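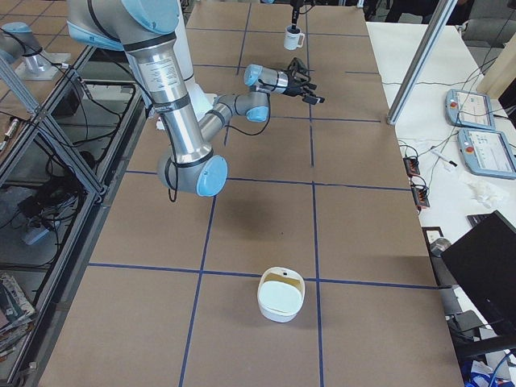
3.2 Collection of demonstrations

Demonstrations were gathered on a two-arm cell at the Melham lab. The work table is covered in cardboard and divided into cells with blue tape, so that object placements can be specified by cell and varied between episodes. We recorded 500 episodes over 4 collection blocks, each led by one of 2 operators (Kallio and Probert). Start cells were drawn at random before each block and read out to the operator. Episodes in which the operator hesitated for a long time were kept – removing them made the policies in our November pilot noticeably brittle.
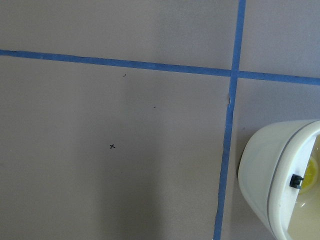

Figure 4. Wrist view of a white object near a tape crossing.

Wrist images were stored at the full rate and thinned afterwards. We did not mask the tape or the pen marks on the table, although both could act as landmarks for the policy. Section 4.3 reports a test with the table covering changed, using 65 held-out episodes labelled by Pillai.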